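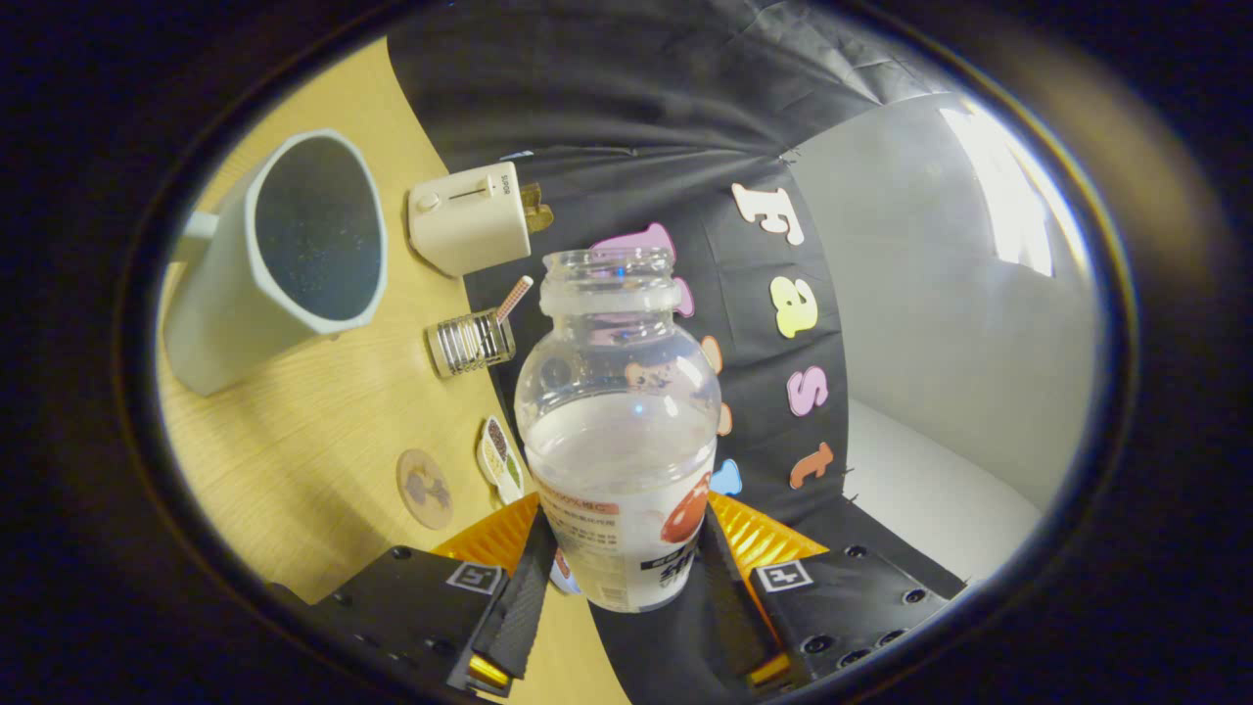
**Malska Street Allotments – growers' meeting, March**

Started 7:05 p.m. in the seed shed. Kanokwan Tanasarn in the chair, Troels Zoëga taking notes. Apologies from the Radebe family, who have the new baby at home (congratulations from all of us!).

**1. Last meeting**

Notes accepted with one fix: the spare wheelbarrow went to the Prekgate side, not the Skeltitz side. It has a new tire now and rolls beautifully.

**2. Seed swap**

What a turnout! We had 90 people through the gate and 200 packets on the tables, and by noon the bean table was down to two lonely envelopes of runners. Kanokwan's long purple eggplant seed went first and there is already a list for next year. Several people asked for a table just for flowers. Everyone loved that idea, so it's in.

Labels were the weak spot. A lot of packets said "squash" and nothing else. Troels will print blank slips with room for the variety, the year and the grower's plot number.

**3. Water**

The Skeltitz tap still drips at the joint. Troels has the part and will fit it before the main gets turned back on. Until then, please keep using the rain barrels, and put the lids back after – we lost a good trowel in one last fall and found it again only when the barrel was drained.

Long talk about whether to add a fifth barrel behind the compost bays. Those on the low plots would rather have a longer hose. Agreed to try the hose first, a 90-foot one, and look at it again in June.

**4. Bottle covers for seedlings**

Kanokwan showed us last year's results with clear drink bottles used as little greenhouses over young lettuce and peppers, and they were a treat to hear about. Her peppers went out roughly two weeks ahead of everyone else's and never looked back. Cut the base off, push the bottle an inch or so into the soil, and leave the cap off on mild days so the plant can breathe. Caps back on if frost is forecast. 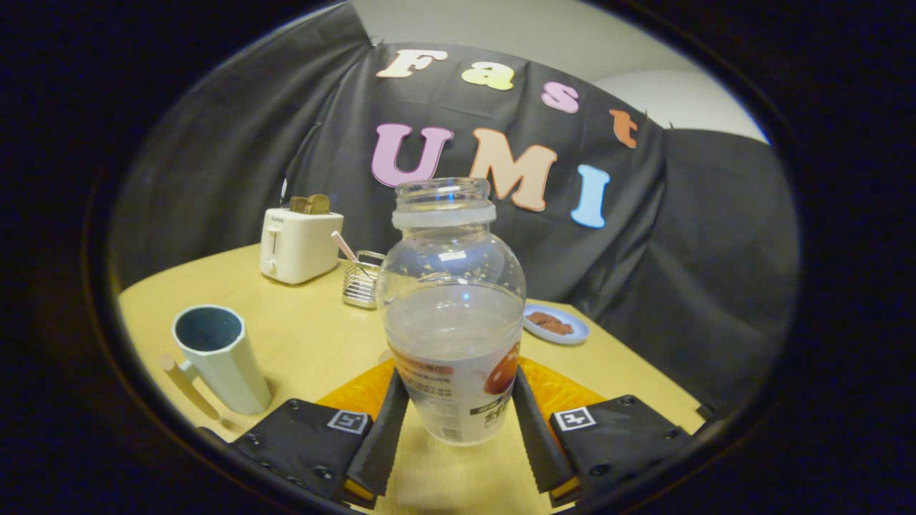 *Clear bottle with a wide neck, cap off, label still on.*

Please peel labels before you bring bottles in, and give them a rinse. The collecting crate will be by the shed door. Cut edges are sharp, so Troels offered to sand a batch for anyone who gardens with small kids.

**5. Prekgate path**

Still muddy at the bend. Wood chips are coming, 4 loads, and we need forks and strong backs. Coffee and Kanokwan's coconut buns for all who show up – last time that was reason enough for most of us.

**6. Anything else**

- The robin is back in the old watering can on the Radebe plot. Please walk around.
- Shed key: a copy now hangs in the lockbox, same code as before.
- Could whoever borrowed the half-moon edger bring it back? No questions asked.
- Troels wants to try sweet potatoes in tubs and is looking for company. Three hands went up right away.

**To do**

- Troels: tap joint, packet slips, sanding
- Kanokwan: hose prices, flower table list
- Everyone: bottles to the crate, forks for the chips

Closed 8:20 p.m. Next meeting in April, same shed, bring a mug.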